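The old tower is open again!

So the plan for November is simple: get the old office tower running as a file box for the den, spend under 112 dollars, and enjoy every minute of it. I found it on the Semaan surplus page and I am ridiculously happy with it. I love these business machines. Green board, bare metal inside, and blue plastic on nearly everything you're meant to grab - the drive tray handle, the slot clips, all of it. Whoever decided on that blue, thank you!
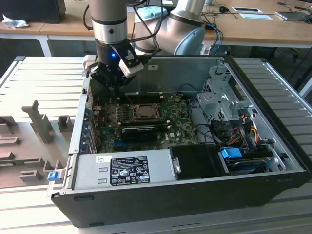 Lid off, tower on its side, graphics card still in its slot.

I'm keeping the power supply for now. Sheldon Petrenko wrote to me after my last post and swears by a 600 watt Troment, but this box will spend its life moving family photos from one drive to another (and playing the odd record rip), so the old one can carry on. The graphics card will probably go on the shelf.

What I really wanted a look at was the socket. Metal frame around the chip, long thin lever, memory slots on both sides of it. I just love that layout, it's so symmetrical! The top of the chip is a bit smudged, so that gets a wipe with a lint-free cloth before any new paste goes on.
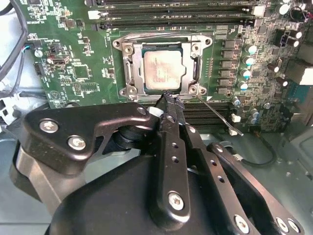
Still on the list

A cooler, first of all. I'm torn between 2 of them, the low Trerix and the taller Ninavano - measure your case depth before you order, people. Then memory, then the drives. More when the parts get here.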